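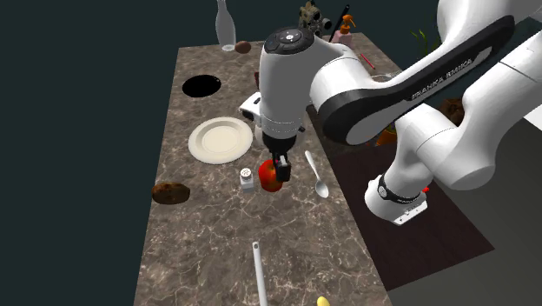

Idun Wikström once complained that people will spend a month choosing the cupboard doors and ten minutes on the worktop, then curse the worktop every day after. The complaint is quoted in most of the trade guides. Doors get looked at, worktops get used.

Kitchen worktop

Print this article | E-mail this article

A kitchen worktop (also work surface, counter, countertop, bench in Australia and New Zealand) is a flat raised surface for preparing food. Usually fixed. Usually sits on base cupboards, sometimes on legs or brackets. The word covers the material as well as the finished piece, so a shop may sell "worktop" by the length.

History

For a long time, no such thing in most homes. Food was prepared at a table, often the same one people ate from, and washing up was done in a separate scullery if there was one. Large houses had a cold room with stone or slate shelves for dairy and pastry. The long run of surface at one height, joining sink and cooker, came in with the planned kitchens of the early twentieth century and spread with fitted units after the Second World War. Laminate made it cheap. Stone was mostly for the well off until machine cutting and container shipping brought prices down.

Materials

Laminate – thin decorative sheet bonded to chipboard. Cheap, light, easy to cut. Weak point is the joint near the sink, where water gets in and the board swells. Cannot really be repaired.

Solid timber. Oak, beech, iroko and others, normally glued up from narrow staves. Needs oil, more often than owners expect. Can be sanded back. Black marks round the taps are the usual trouble.

Marble. A metamorphic rock, mainly calcite. Cool to the touch, long liked by pastry cooks. Veins come from other minerals in the original limestone; colours run from white through grey, green and brown to nearly black. Acid is the problem: lemon juice, vinegar, wine and cut fruit leave dull patches known as etching. Sealing slows down stains but does not stop etching, a point often muddled in sales leaflets.

Granite. Harder and much less bothered by acid. Many stones sold as granite are somthing else to a geologist – gabbro, gneiss and so on.

Engineered stone. Crushed mineral, most often quartz, set in resin. Even colour, low upkeep, dislikes hot pans. Dust from cutting it dry is a serious danger to the people doing the cutting, and several countries have tightened their rules.

Stainless steel. Standard in professional kitchens. Scratches at once, then the scratches blend together.

Others: concrete, slate, ceramic tile, glass, sintered slab. 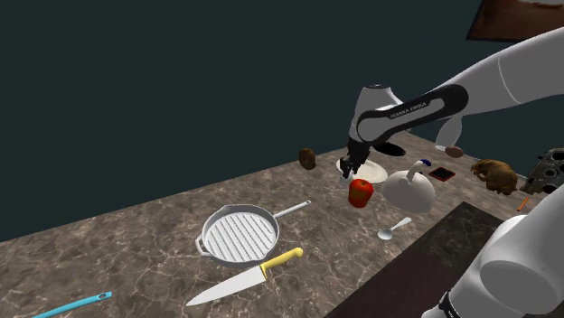

White round plate on a marble worktop.

Height and depth

Set by habit as much as by the body. Standard heights suit a cook of middling stature and nobody else very well. A lower section is useful for kneading, where the weight of the shoulders does the work; a higher one for chopping. Rise-and-fall worktops are made for shared households and wheelchair users, with knee space left underneath. Depth is mostly governed by the appliances below.

The Plultton method, from a fitters' manual of the same name, has the cook stand with bent elbows and takes the surface height from the forearm, less a hand's width. Mandla Cele disputed this in the manual's 2nd edition and wanted the sink measured seperately, as hands work at the bottom of the bowl and not the rim.

Edges and joints

Square, pencil round, bevel, bullnose, ogee. Sharp edges chip, very rounded ones let spills run straight to the floor. A drip groove underneath helps. Long stone runs are made in more than one piece, and a good mason will try to carry the veining across the join. Not always possible. An overhang at the front protects drawers.

Care

Warm water, mild soap, soft cloth, dry afterwards. Covers nearly everything. No vinegar sprays on marble or limestone. Use a trivet whatever the brochure says. Chopping straight on stone blunts knives; on laminate it ruins the laminate.

See also: Butcher's block; Kitchen sink; Scullery; Splashback

We use cookies to remember your reading settings. Accept | Manage cookies

Contact us | Copyright Rirnico Household Reference | Back to top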